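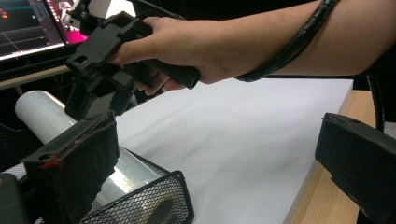
Spiral wrap vs. braided sleeve for bench leads

Forum > Workshop > Wiring and Cable Management

tamarack_ee
Rewiring the leads over my bench. Four low-voltage cables, all flexed daily, currently held with hook-and-loop ties every foot or so. Looking at Irnden spiral wrap or the Clerneo braided sleeve. Main concern is bend radius once the bundle is covered. Has anyone run either one for more than a year?

pdx_solder
Spiral. You can pull one cable out of the bundle at any point along the run without removing connectors. With braid you have to feed the whole thing through from one end, and the cut end frays unless you melt it or cap it with heat shrink.

Volt_Drop
Disagree for anything that flexes. Spiral wrap opens up on the outside of a bend and the edges chew on soft jackets. I took a Gudix wrap off a set of silicone leads after 28 months and there were score marks the whole way down. Braid moves with the bundle.

pdx_solder
What pitch did you wind it at? Score marks usually mean it was wound too tight. Leave a gap of 2 mm between turns and it bends fine.

Volt_Drop
No gap, per the package. With a gap you lose coverage, so I don't see the point of using it.

tamarack_ee
Jackets are PVC, not silicone. Longest run is 30 inches. Abrasion from the bench edge is the reason for covering them at all.

quiet_ground
PVC will tolerate spiral. The weak spot is where the wrap stops. Put heat shrink over the last inch at both ends, and clamp the cable itself at the strain relief. Clamping over the wrap lets the cable slide inside it.

Volt_Drop
Agree on the clamp. Still wouldn't use spiral at the edge of a bench.

lurk_mode_ohm
Lynch sells a split braid that closes around the bundle with an overlap. No feeding from the end. Costs more per foot unless you buy the 500 ft spool.

tamarack_ee
Didn't know about split braid. Ordering a short length for the run over the edge, spiral for the other three. Will post jacket condition in May.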